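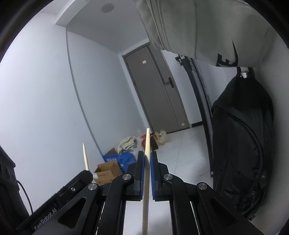 Long wooden stick, unfinished, rounded at the tip. See item 14.

MALANO COMMUNITY KITCHEN
Safety walk-through, Ambrose Street entrance and ground floor
Date: Sun 5 January
Checked by: Jaruwan Thammasiri
Copy to: Wiroj Thongdee, Hirinberg Property Office

Marks used: OK, FIX (before next booking), WATCH (look again at the next walk-through), N/A

ENTRANCE AND HALL

1. Front door opens fully and closes on its own. OK
2. Exit sign lit. OK
3. Floor mat flat, no curled corners. FIX
Comment: Back left corner lifts when the door is pushed open. Tape did not hold last time. Order a heavier mat.
4. Hall clear to full width. WATCH
Comment: Folding chairs were stacked against the radiator again. Moved to the closet. Renters need to be told where they go.

COOKING AREA

5. Gas shutoff easy to reach and labeled. OK
6. Hood filters clean. FIX
Comment: Grease on the two filters nearest the wall. The other ones are fine. Soak overnight and refit before the Tuesday class.
7. Fire extinguisher in place, pin and seal intact, gauge in the green. OK
8. Fire blanket in its case by the door. OK
9. Grilteck flat-top: cord, plug and feet. OK
Comment: Drip tray had not been emptied. Emptied it. The sign above the flat-top says to do this after each use, but it is faded and hard to read. Reprint.
10. Oven door seal. WATCH
Comment: Small split at the lower hinge side. Door still closes tight.

FOOD STORAGE

11. Refrigerator temperature log filled in. FIX
Comment: No entries between Christmas and New Year. If the kitchen is closed, write "closed" on the line. Do not leave it blank.
12. Dry goods off the floor and in closed containers. OK
Comment: One bag of rice had been left open on the shelf. Thrown out.
13. Allergen sheet posted and current. OK

UTENSILS AND SUPPLIES

14. Wooden items (spoons, boards, sticks) free of splits, splinters and dark spots. WATCH
Comment: Run a gloved finger along the full length, tip included. Throw out anything that snags. Two spoons were thrown out today. Sticks are to be kept in a lidded tub, not in the drawer with the knives.
15. Knives in rack, blades covered. OK
16. First aid kit complete. FIX
Comment: Low on burn gel and blue bandages. The sheet inside the lid was last signed in the fall.

ELECTRICAL AND LIGHTING

17. Outlet covers in place, no cracks. OK
18. GFCI outlets by the sink tested with button. OK
19. All ceiling lights working. FIX
Comment: Tube above the prep sink flickers. Property office to replace. Reported once already.

NOTES FOR THE OFFICE

The budget line for small repairs stands at $420. The mat and first aid supplies should come to almost $200. The light is a building cost and should not come out of our line.

Wiroj, please confirm who holds the spare key to the meter closet. I could not get in, so the water heater was not checked and is left off this sheet.

Signed: J. Thammasiri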